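Suchbegriff eingeben Suchen

Rutari, dritter Anlauf – und diesmal die Karte von Hand

So, kurz vorm Schlafen noch schnell runtergetippt. Bin seit April an Rutari dran, zweimal abgebrochen, jetzt wieder drin. Wer das Spiel nicht kennt: rundenbasiert, Einzelheld plus Begleiter, keine Automap. Ja, wirklich keine. Kariertes Papier raus.

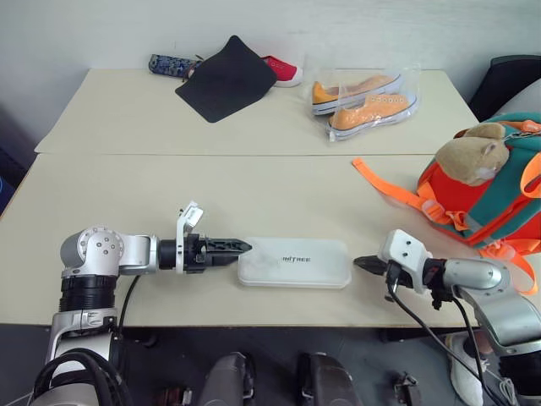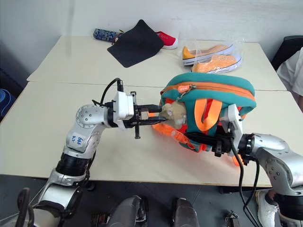 Also das Inventar. Mein ewiges Problem in Rutari und der Grund für beide Abbrüche. Der Rucksack hat ein Gewichtslimit von 800, mit dem Gürtel vom Händler in Pullbridge dann 840, und das klingt nach viel, bis man die erste Rüstung aufhebt. Ein richtiger Rucksack, so einer wie der in Türkis und Orange mit dem kleinen Plüschtier, wäre mir lieber als diese graue Liste ohne Sortierfunktion. Man scrollt und scrollt. Fackeln, Seil, Fackeln, Schlüssel, wieder Fackeln. Stapeln geht erst, wenn man sie einmal abgelegt und neu aufgehoben hat. Steht nirgends.

Zum Start: nicht den Krieger nehmen. Hab ich zweimal gemacht, zweimal bereut. Der Krieger trifft gut, aber sieht keine Geheimtüren, und das erste Verlies unter Pullbridge besteht gefühlt nur aus Geheimtüren. Kundschafter ist zäher am Anfang, dafür kommt man weiter. Wahrnehmung auf 6, Rest in Ausdauer. Stärke kann warten, die gibts später über Tränke.

Pullbridge selber. Erst zum Brunnen, nicht zur Taverne! In der Taverne löst man sofort die Schlägerei aus und die ist mit Stufe eins kaum zu schaffen. Am Brunnen die alte Frau ansprechen, zweite Antwort wählen, dann gibts den Kellerschlüssel. Wer die erste Antwort nimmt, kriegt nur Brot. Brot ist auch nett, hilft aber nicht.

Im Keller links halten. Am Ende vom Gang die Wand absuchen, dahinter steht die Truhe mit der Laterne. Laterne ist Pflicht, sonst brennen einem die Fackeln weg und man tappt im Dunkeln auf die Fallenplatten. Die Platten erkennt man am Rand, der ist eine Spur heller. Auf meinem alten Monitor hab ich das nie gesehen. Nie! Helligkeit im Menü hoch, dann gehts.

Dann der Abstieg zu Dmytriv. Der Boss vom ersten Kapitel, und an dem bin ich beim zweiten Anlauf hängen geblieben. Was ich falsch gemacht hab: immer draufhauen. Dmytriv heilt sich, solange die Kerzen an den Säulen brennen. Drei Säulen, also drei Runden nur laufen und löschen, der Begleiter steckt solange ein. Begleiter vorher vollheilen, Schild geben, auf „Verteidigen“ stellen. Danach fällt Dmytriv ziemlich schnell um. Lässt einen Ring fallen, +3 Wahrnehmung, den NICHT verkaufen. Der Händler bietet gut Geld, aber ohne den Ring findet man im zweiten Kapitel die Bibliothek nicht. Frag nicht woher ich das weiß.

Zur Karte noch. Ich zeichne mit Bleistift, ein Kästchen pro Schritt, Türen als Strich, Geheimtüren als Strich mit Punkt. Teleporter mit Buchstaben. Im unteren Stockwerk gibts eine Drehplatte, die einen wegdreht ohne dass das Bild ruckelt, da hab ich eine ganze Seite für die Tonne gemalt. Am besten in jedem Raum einmal auf den Kompas schauen. Kostet keine Runde.

Die Musik ist übrigens toll, das muss auch mal gesagt werden. Das Stück im Keller, mit der Geige, läuft bei mir jetzt schon beim Kochen.

Was mich nervt: Speichern nur am Schrein. Und der zweite Schrein liegt hinter der Brücke, die man erst nach Dmytriv runterlassen kann. Gestern deswegen den halben Abend nochmal gespielt, weil hier der Strom kurz weg war. Der neue Gira-Schalter im Flur hat damit nichts zu tun, hoffe ich – muss ich morgen nachsehn.

Stand jetzt: zweites Kapitel, vor der Bibliothek, Rucksack wieder voll. Die Rätsel dort sollen böse sein. Wer Tipps zum Regal mit den Sternzeichen hat, bitte in die Kommentare, aber ohne das Ende zu verraten. Karte vom Keller scann ich ein, sobald der Scanner wieder will.

Zuletzt aktualisiert: 30. Juni 2022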